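# Teaching by hand: a conversation about power strips, grippers and patience

The office at Prudgate takes up most of one floor, and the people who collect demonstrations there have the window end. I went on a Tuesday to talk to one of them, a demonstrator who has been with the group since it was two people and a borrowed desk. The employer, Fladico, asked that staff not be named in print, so I'll stick to "the demonstrator" throughout. We sat down at half past nine and were still talking at lunch.

The job is easy to state. A person holds a gripper in their hand and does a task with it: picks up an object, turns it, puts it somewhere. The gripper carries a camera and records how it moves and how far its fingers open. Later, a robot arm with the same fingers is trained on those recordings. No arm is needed while the recording is going on.

"People expect me to say I'm a programmer," the demonstrator said. "I used to fit kitchens. I haven't written a line of code in my life. What I do is pick things up in a sensible way, over and over, and keep my mind on it."

The project at the moment is called Jerell. It covers the tidying of desks and benches: cables, adaptors, packaging, the things that build up wherever people work. The target for the first stage is 1000 usable demonstrations. The count stood at 1053 the week before I visited, but that included takes that hadn't been checked yet, and the demonstrator expected a fair few to go.

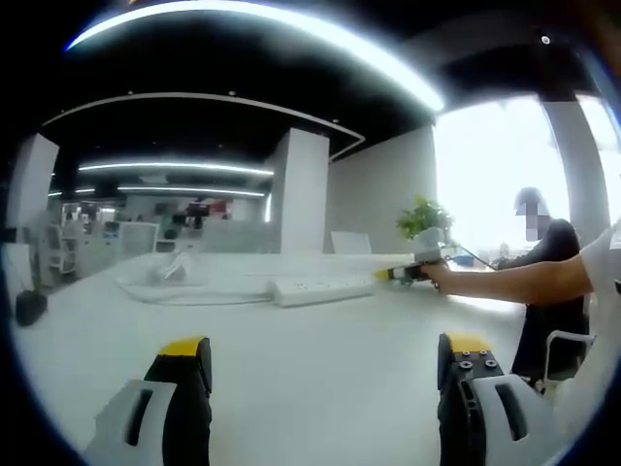

I asked first about the choice of objects, and why so much of the work is done with something as dull as a power strip. The demonstrator said dull was fine. A power strip is stiff, with long straight sides, and a two-fingered gripper can get hold of it without much trouble. The lead is another matter. It goes where it likes, and it changes what a good grasp is, because a strip pulled against its own cable will swing round in the fingers. On a white table, with white cables looped beside a white strip and a crumpled bit of clear plastic lying next to them, there is also very little for a camera to go on. "That's the stuff I'd want it to see, though," the demonstrator said. "If you only ever show it a red block on a green mat, you've taught it about red blocks."

I wondered whether the mess was arranged on purpose. Sometimes, I was told. There is a sheet for each session saying which objects should be out and roughly how far apart. Beyond that, the demonstrators are asked to put things down the way they would at home and not to tidy between takes unless the sheet says so. Packaging stays out if it is on the sheet.

## Slower than you think

I had assumed that speed would be prized, given the numbers involved. It's the other way round. New starters nearly always move too fast, the demonstrator said, and they do it in a particular place, the last few centimetres before the fingers close. A person closes a hand without thinking about it. With the gripper, that moment has to be slow enough for the recording to hold a good run of pictures of the object between the fingertips.

"I tell them to come in as if the thing might be asleep," the demonstrator said. "Then close, wait, and lift. The wait is the bit they leave out."

Too slow is also a fault. A hand that creeps and stops and creeps again will give you a robot that does the same, and there was a batch early in the project that had to be thrown away for exactly this. It came to 200 takes, all from one week, all from somebody who had been told off for rushing and had gone too far the other way. The demonstrator was quick to add that the somebody in question was sitting in front of me.

We talked about what makes a take fail. The list was longer than I'd expected and most of it was small:

- The free hand comes in to steady the object.
- The gripper goes out over the edge of the table and the tracking loses its place.
- The fingers close on the cable as well as the strip.
- The demonstrator starts one grasp, changes their mind and goes for another.
- The object is put down and then nudged straight.

The last is the hardest habit to break. "You put a thing down crooked and your whole body wants to fix it," the demonstrator said. "Fixing it is allowed, but it's a different task with a different label. So you leave it crooked and go on to the next one."

Not every failure is binned. A dropped object that gets picked up again in one clean movement is kept and marked as a recovery. The group that does the training asks for more of these than it gets. Demonstrators who have been at it for a while rarely drop anything, and a drop done on purpose looks like one.

## Hand or remote

Before this job the demonstrator spent the better part of a year on remote control, working for a firm called Afridi. There, a person sat at a pair of small lever arms and a full-sized robot copied what they did. I asked how the two compared.

The remote arms have one clear point in their favour. Whatever you record, the robot has already done it. There is no question about whether it could reach that far or turn its wrist that much. With a gripper in your hand, it is easy to twist into a position that no arm on the bench could follow, and you won't find out until someone tries to play it back.

Against that, the demonstrator found remote work tiring and strangely numb. You can't feel the object. There is a short lag, and you learn to move in steps to allow for it, and the steps end up in the recording. A good day on the remote arms was a few dozen takes. "With this I feel it touch," the demonstrator said, tapping one fingertip of the gripper with a pen. "Not like skin, but you know when it's bitten. You know when it's about to slip."

There was also the matter of where the work can be done. The remote set-up was bolted to a bench and stayed there. A handheld gripper goes in a bag. The Prudgate group has recorded in a canteen, a print room and the back of a garden centre, and plans to do more of it in the spring, with a first trip pencilled in for March.

I asked whether there was anything the remote arms still did better. Heavy things, the demonstrator said, and anything that needs two hands to agree with each other for a long time. Two people with a gripper each can work at one table, and so can one person with a gripper in either hand, but keeping both in view and both tracked is fussy. Pushing a stiff plug into a socket was another. The fingers flex, your wrist makes up the difference, and what your wrist did may be no use to a machine.

## Where to hold it

The part of the conversation I had least expected was about grasp points. I had imagined there was one right place to hold each object. For a while the group thought so too, and the session sheets had a cross drawn on each item. The robot trained on those recordings was very good at holding things by the cross, and lost when something lay across it.

The sheets now ask for a spread. A long object might be taken at the middle, at either end, from the side where the lead comes out or from the side where it doesn't. The demonstrator likes the lead end least. The fingers have to come down on both long sides with the cord trailing between them, and if the cord has a curl in it, it can end up under a fingertip.

"I do those first thing," the demonstrator said. "By four o'clock I'm no good at them. I start going for the middle without noticing."

There is a limit of 12 takes on any one object before it has to be swapped or moved. It was brought in to stop people falling into a rhythm. Everyone I heard from at Prudgate seemed to grumble about it, and it does slow the day down, but the demonstrator thinks it is the best rule they have. By the tenth take of the same thing you have stopped looking at it.
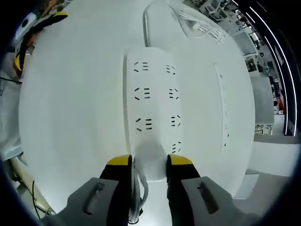
Another demonstrator, listening from the next desk, put in that the limit ought to be lower still, and that moving the object a hand's width and calling it a fresh start was cheating. Half the value of a session, in this second view, came from the approach: where the hand starts, what it has to go round, what it leaves alone. Turn the object end for end, start from the other side of the table, and you have something new. Slide it along a bit and you have the same take again.

My demonstrator didn't disagree, but said it depended who was paying for the afternoon.

I finished by asking about the other end of the process, and whether it was odd to watch a robot work from your own movements. The demonstrator has seen it three times. The first two were dull, in that the arm went to the right place and stopped. On the third it went for a strip, came down a little to the left, paused, corrected and closed.

"I do that," the demonstrator said. "I come in left. I'd never known I did it until I saw it on the arm. My partner says I park the same way."

The coming-in-left has since been written into the notes, and the session sheets now tell demonstrators to vary their side of approach. The demonstrator has a strip of tape on the floor to stand behind for odd-numbered takes, and another for even ones, and had to be back at the first of them by one o'clock.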